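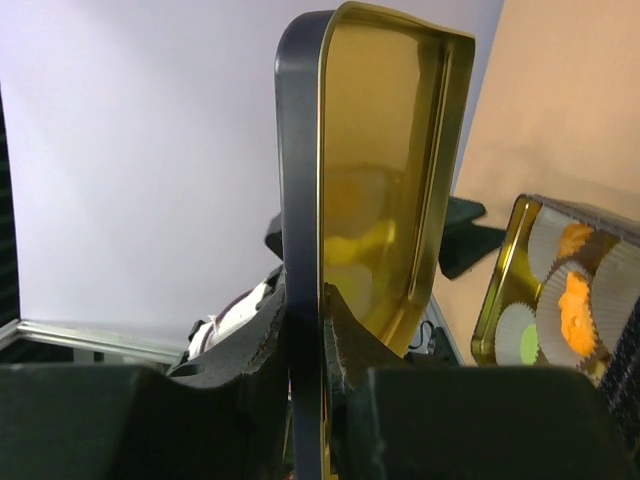

Sombatkul Puts a Second Packing Bench in Next Year's Budget

Good news from Pandton! Cookie packer Sombatkul has set aside money for another two-arm bench, and planning for it is already well under way. The first is handling holiday tins this week, working with paper cups, small cookies and a Santa lid.

"I walked in expecting to talk about arms, and we spent the whole morning on grippers and spare cables," said Apinya Wattanapong, who runs purchasing. Her list now covers 13 items, from wrist cameras to extra rail, and Sanix and two other suppliers have been asked for quotes. All three are due back in 10 days. 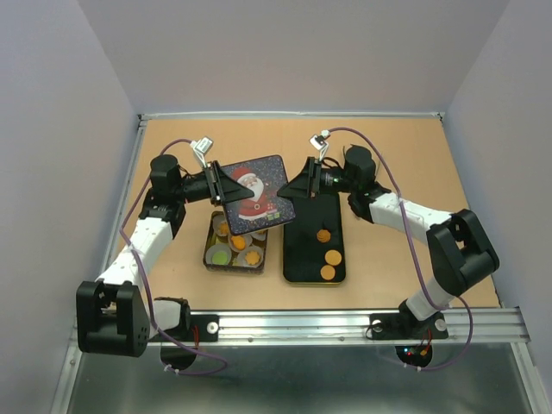

A Santa lid raised over the tin at the Pandton bench.

Production lead Pongsak Chareonsuk is pushing for a line in the budget for practice tins and lids — real ones, in every size the company sells. He also wants three days of operator training paid for up front, before any order is signed. 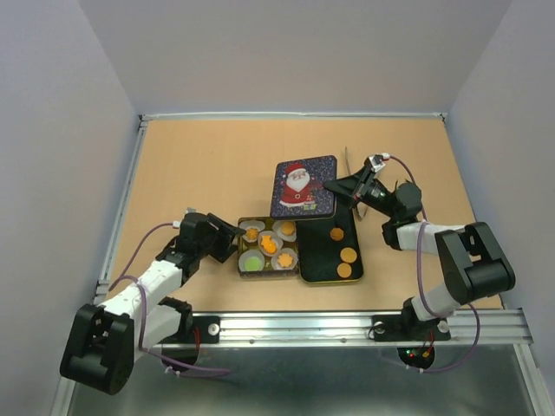 He'd like the new bench in place by December, when the gift orders peak, and he is already measuring floor space next to the first one. A final decision on the supplier comes after the quotes are in, and we can't wait to see which way they go.

Related items
Mindville bakery shares its equipment wish list
Lease or buy? Small packers compare notes
Sombatkul adds new tin sizes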